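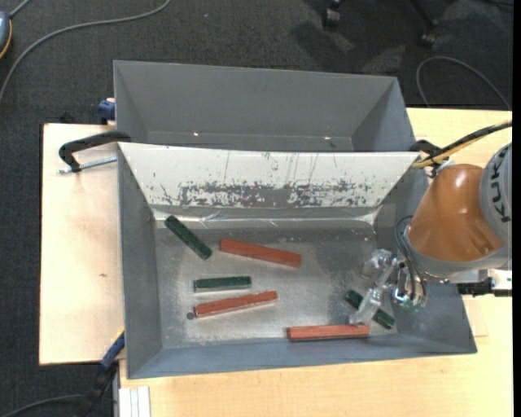 Green and red blocks in a gray metal bin, August.

Home | Programs | Reports | Contact

August
By Malte Lenz

Progress report to the Escobar Fund: Grodeck Community Kitchen, shared tableware

When you gave us money for dishes, we promised matching place settings for 30. We now own 30 dinner plates, 30 bowls and 11 soup spoons. We did buy more spoons than that. I have looked in the trash, the piano and my own kitchen drawer, where I found 2.

The plates are the plain white Vallodent ones with the rolled rim. They stack well and survive the dishwasher, and so far they have survived the Thursday-style crowd that turns up for anything with gravy. The bowls came from Ondari and are a slightly different white, a fact I hoped would escape notice. It was raised at the first supper, before the soup.

Glasses are behind schedule. The first order arrived as stemware, very elegant, and went back the same afternoon – our tables are on a slope and our diners talk with their hands. Tumblers are on order.

We have $200 left in the tableware line. I would like to spend it on spoons and a drawer that locks, with your approval. The cloth napkins are moved to next year, partly for cost and partly because I asked who would iron them and the room emptied.

Still to do: label the shelves, find a home for the donated gravy boats (please, no more gravy boats), and write down who has borrowed the big serving platter. I believe it is in someone's garage with a ham on it.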